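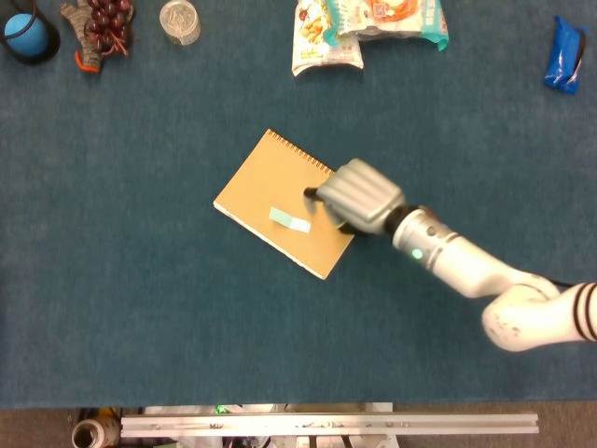

Multi-fingered hand on the notebook item, Sikdale bench.

Sikdale Gripper Comparison: Frequently Asked Questions

What are you comparing?
Two end effectors on the same white arm: the grey multi-fingered hand and a plain two-finger parallel gripper from Mészáros. The arm, controller and camera position stay the same for both, so any difference in the results should come from the hand or from how we've programmed it.

Why is a notebook on the item list?
A spiral-bound notebook is a hard pick from a flat surface. The cover is thin and the binding gives the fingers something to catch on. Ours has a kraft-paper cover. Kornél Kiss chose it after a glossy one gave us results we couldn't repeat.

What else is on the list?
Toy fruit, a rubber ball, snack bags, small wrapped packages and a clear lidded container. The bags are the least consistent item because their shape changes with every grasp. We replace them when the seals start to go.

Does the table covering matter?
Yes. Carpet adds friction under flat items and gives a little when fingertips press into it. Results from this bench should not be compared directly with results from a bare metal or laminate surface.

How many attempts have been logged?
3000, split evenly between the two end effectors. Attempts stopped by a controller fault are kept in a separate file and don't count toward that total.

Which one is better?
It depends on the item. The parallel gripper is quicker on the small wrapped packages and easier to recover after a miss. The multi-fingered hand does better on the ball and the toy grapes. Neither is good at the notebook yet. Sliding it to the table edge first helps, but adds 6 seconds to the cycle.

Is a closed-hand contact scored as a grasp?
No. Resting or pressing on an item with the fingers curled is logged as contact only. A grasp needs the item clear of the surface and held until the arm reaches its stop position.

What software runs the arm?
Rerari, version 2, with default speed limits. Brittany Gosselin maintains the configuration files and can send a copy on request.

Can I send in an item or a gripper?
Items, yes, provided they're lighter than the full container we use as our upper limit. For grippers, write to Veronica Onu first with the flange drawing and connector type. We don't make adapter plates. The next intake is in March.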